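3.2 Work cell and daily upkeep

The cell is built into an ordinary kitchen unit at the Hirmont laboratory, with a dark countertop, drawers below it and a tiled wall behind. We did not change the furniture. The robot base stands on the floor in front of the counter and is fixed by 3 stops, so that after cleaning it can be rolled back to the same place. Fruit is kept in white bowls lined with tissue paper (Figure 4). The paper protects the peel, but it also moves when a finger touches it, and for this reason the lining belongs to the setup and is described in the cell log. 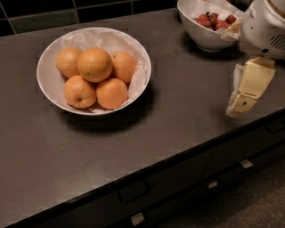

Figure 4. Counter area of the cell, with the gripper to the right of the bowl of oranges and a second bowl holding strawberries.

Most of the upkeep concerns the gripper. Juice and small paper fibres collect in the joints of the fingers, and in the first weeks this made the closing movement slower. Løken therefore introduced a fixed routine: after every 200 grasps the fingers are wiped with a damp cloth, opened and closed by hand, and compared with the zero position stored in the Grodel controller. After 300 grasps the finger screws are tightened again. If the zero position has moved, the whole arm is calibrated before work continues — we do not correct it in software only.
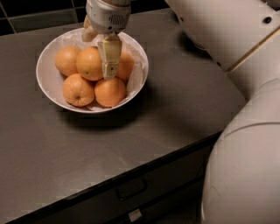
Finger clearance is checked with a full bowl, as this is the hardest case for the hand. The operator lowers the arm slowly and stops it before contact. With five oranges packed closely together, the tip of the front finger stands between two neighbouring fruits, and there is little room for it to go deeper without pushing one of them. The tissue rising along the inner wall must also stay clear of the fingers. The check is repeated 3 times, and Lindqvist writes the lowest safe height in the log. The vent slots on the wrist housing are brushed at the end of the same check, when the arm is parked and the power is off.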